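Ramp and Cabin Turnaround Inspection -- Checklist with Comments
Station: Jallton Regional, Stand 3
Operator: Vimari
Ground handler: Prodell
Inspected by: Damian Camenzind
Type of check: unannounced, full turnaround, December cycle
Form 403

Ratings: S = satisfactory, M = minor finding, F = finding requiring written reply, N/A = not applicable or not seen.

Part A. Before arrival

A1. Stand clear of loose objects -- M
Two strips of baggage tag backing and a length of cable tie by the hydrant pit. Picked up before the aircraft came on. The walk was signed as done at 6:10, and the debris was dry and clean, so it may have blown in afterward. Repeat the walk if the aircraft is late by more than the time allowed in the station manual.

A2. Chocks and cones in place and in good condition -- S
One cone has a split base. Still stands up. Replace when convenient.

A3. Ground power unit serviceable, cable undamaged -- S

A4. Fire extinguisher on stand, within date -- S
Seal intact. The inspection tag is hard to read and should be rewritten.

A5. Staff briefed -- M
Briefing was held but one loader joined late and was not briefed separately. The lead said he "knows the job." That may be so, but the briefing covers the day's load and any change of stand, and he had heard neither.

Part B. Arrival and chocks

B1. Marshaller in position before aircraft enters stand -- S

B2. No vehicle or person moves toward aircraft until beacon is off -- F
Belt loader began to roll while the beacon was still on. It stopped when the lead raised his hand. The driver was spoken to at the time. Same finding as the last inspection at this station, with a different driver. Prodell to reply in writing, and the reply should say what will change in training. A reminder notice was the answer last time and has not worked.

B3. Nose gear chocked first, then main gear -- S

B4. Brake check stops made by all vehicles -- M
Catering truck made one stop where two are required.

B5. Hearing protection worn -- S

Part C. Fueling

C1. Bonding cable attached before hose -- S

C2. Escape path for fuel truck kept open -- M
A baggage cart was parked across the path for part of the fueling. Moved when pointed out. Paint on the stand marking this area is worn nearly away. Airport to be asked to repaint.

C3. Fuel uplift recorded and matched with crew request -- S
Slip shows 2867 kg. Crew copy and handler copy agree.

C4. Passengers on board during fueling, procedure followed -- N/A
All passengers were off before the hose was connected.

Part D. Baggage and cargo hold

D1. Hold checked for damage before loading -- S

D2. Nets and straps complete and fastened -- M
One strap in the aft hold has a frayed edge. Within limits, but written up for replacement at the next overnight stop.

D3. Load matches the loading instruction -- S
42 bags planned, 42 loaded. Lead checked the tally against the sheet himself.

D4. Special cargo stowed and notified to captain -- N/A

D5. Bags handled with care -- S
No throwing seen. Heavy bags went on the belt one at a time.

Part E. Cabin

E1. Emergency exits and aisle clear -- S

E2. Life vests present, sample of rows -- S

E3. Seat belts, sample of rows -- M
Row 11, seat C, buckle slow to release. Reported to the crew and entered in the cabin log.

E4. Galley latches and trolley brakes -- S
Second trolley brake is stiff. It holds.

E5. Loose articles removed from seat pockets and under seats -- F
Cleaners missed three rows on the left side. A drink can was found under a seat, near the rail. Pfister (cleaning contractor) to reply in writing.
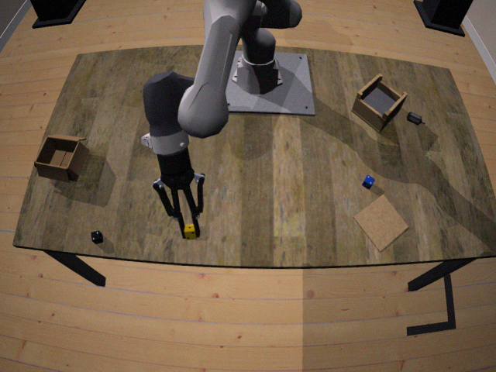
E6. Loose articles, comment for cabin crew and cleaners. A loose article is anything that can roll, slide or drop when the aircraft moves, and size is no guide to how much trouble it can cause. Most of what gets missed is small and hard to see from the aisle: coins, pen caps, earphone tips, game pieces from family groups. Something like the little yellow die in the gripper would go straight down a seat rail and stay there until the seat was taken out. Cleaners should look along the rail from the front of the row, with a flashlight, and check the gap between cushion and armrest by hand, wearing gloves. Anything that cannot be reached is to be reported to the crew, with the seat number, and left alone. Do not use a tool to fish it out.

E7. Cleaning cart contents counted on and off -- S
Count sheet signed both times.

Part F. Departure

F1. Walkround completed before doors closed -- S

F2. Cargo doors closed and handles flush -- S

F3. Chocks removed on captain's signal only -- S

F4. Pushback crew clear and visible to flight deck -- S
Bypass pin shown to the captain after removal. Clear hand signal.

F5. Stand checked after departure -- M
Done, but by the tug driver from the cab. It has to be done on foot.

Summary of replies required

B2, Prodell: movement toward aircraft with beacon on.
E5, Pfister: rows missed during cabin clean.

Minor findings are for the station manager to close at the monthly meeting and do not need a letter. C2 stays open until the airport gives a date for the paint. If the split cone in A2 is still in use at the next visit it will be raised to a minor finding.

General comments

The turnaround was on time and the crew had no complaints. Staffing on the ramp was one short for the first part of the turnaround, and the lead filled in on the belt, which left no one watching the vehicles. That is likely how B2 came about and the reply should deal with it.

Copies to Vimari ground operations, Prodell station office, Pfister shift desk.

D. Camenzind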